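The chocolate tin lasted until the middle of December, which is longer than I expected. By then it was down to the flavours we don't like, plus the wrappers people had put back in instead of walking to the garbage. I decided to sort the whole sweets shelf while I was at it.

The shelf is in the back hall, next to the boots. It's a Brosby unit we bought when we moved in, with 3 shelves that were never quite level. The top one had become the place for anything sugary: hard candy from my aunt, the leftover Halloween bags, a box of Bergeron toffees with a dented lid, and a jar of those little wrapped caramels that stick together if you leave them near the heater. I left them near the heater.

I brought it all to the kitchen table and made piles. One to keep, one for work, one for the bin. I'm not fussy about best-before dates on candy, but the Halloween stuff went back over two years and some of it had gone chalky. Nine bags came down to four once I'd put like with like.

I wiped the shelf with warm water and a bit of dish soap. There was a ring of something sticky where the molasses had stood, and it needed a second go with the scrubby side of the sponge. I dried it and put down fresh liner, the plain white kind from the dollar store.
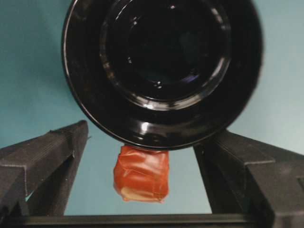

*Small red-orange one, right up against the shiny black.*

My neighbour Réjean Cormier came by in the afternoon to return our snow shovel, and he went home with the toffees. He said his mother used to keep hers in the freezer so the kids would have to work at them. I tried it with the caramels. They do come apart more easily after an hour in there, although you lose a few wrappers in the process.

What's left fits in two containers. The wrapped things are in one and the baking supplies (chocolate chips, sprinkles, half a bag of icing sugar) are in the other, each with a strip of masking tape saying what's inside. I had been looking at a set of matching canisters from Soramora, but they wanted $27 for the small size and I already own more jars than I have lids for.

The work pile went in with me the next morning and was gone by 11. The sour ones went first. I would have guessed the chocolate.

Next is the spice drawer, where I know for a fact there are three open bags of cumin. I also still need to shim the shelf — it leans to the left, and the jar of caramels has started to creep.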